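Visit to the Harnbridge workshop, Clarley
2022-10-11

We got to the Clarley site a little before lunch and signed in at the side door, as the front entrance was being painted. Harnbridge fits out small automation cells for other companies. The part of the visit I had asked for was the two-arm cell they use for handling hose and pipe pieces, and how they keep it running.

The cell sits at the back of the building behind a half-height partition. The table and the wall behind it are both plain off-white. The technician who showed us around said the first table was bare metal and gave the cameras trouble with glare, so it was swapped out in January. They wipe the new one down at the start of each shift and try to keep anything that isn't a work piece off it.

Each arm carries a black two-finger gripper and has its own camera module on a bracket above the wrist. The bracket is the first thing they check in the morning. If it has been knocked even slightly, the arm will reach to one side of the part, and people tend to blame the software for it.

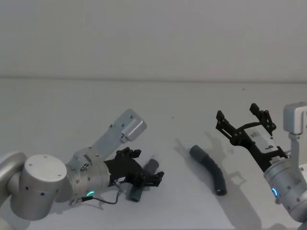

Gripper care takes up most of the maintenance sheet. The pivot bolts on the finger linkages get checked for play every 800 cycles, and the fingertips are looked over at the same time. A worn tip still holds a straight piece of pipe well enough. A bent hose is harder, as it tends to roll when it is pinched off center.

Cables are the other weak point. They leave a loop of slack at the wrist so the gripper can turn without pulling on its connector. Too much slack and the loop drags on the table - too little and the connector works loose. They had replaced 2 cables this year, both on the left arm.

After any work on a wrist, the arm goes through a slow test run with the table clear, then another with one part. The whole routine takes about 30 minutes. The log is kept in a program called Trenuvix, though the paper sheet clipped to the partition looked more used to me.

We finished in the spare parts room, where they keep 4 complete grippers on the shelf and a drawer of fingertips sorted by wear. I asked if they repair grippers on site. They change fingers and bolts themselves, but anything inside the body goes out to Moradi and comes back in a couple of weeks.

Parking is tight at Clarley, and the lot across the road is the better choice. Bring your own safety shoes if you have an odd size.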